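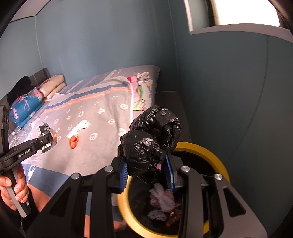
4.2 Claims about same-day tire service

Search this paper
7 min read

Mobile tire shops tend to advertise the same thing: a van at your curb before the day is out. We doubted this claim from the start, and the booking records from Dustdale did little to change our minds. The records cover 277 calls taken in March by two firms, Plirka and Plisteo. Both count a job as "same day" when a driver is assigned before midnight. Neither checks whether the tire was changed by then. A customer whose van pulls up at 9 the next morning is still, on paper, a same-day customer.

Abu Hammour has argued that the gap between assignment and arrival is small enough to ignore. That may be true on weekday mornings in the middle of town. His argument rests on drivers' own logs, though, and drivers at both firms are paid a bonus for short waits. Jaber, working from customer receipts, found longer waits but had no receipts at all for canceled calls. We don't think either source can settle the question, and we are wary of papers that average the two.

Figure 4. Black bag held between the blue finger pads of a hand-held gripper.

The Won dispatch software is often credited with cutting wait times. We could find only 2 weeks of records from before it was installed, and one of those weeks had snow. Any drop measured against that stretch would look impressive. Plirka's sales page also promises that 100 percent of calls are answered, but a recorded message counts as an answer under its rules.

A fairer test would need the time of the first call, the time the van stopped, and the time the wheel went back on. Neither firm keeps all of these. Plisteo told us it could add the last one to its work order, and then left the field optional. Until it is required, we treat the same-day figures in Section 4.1 as a record of how calls were labeled, and we leave them out of the price comparison in Section 5.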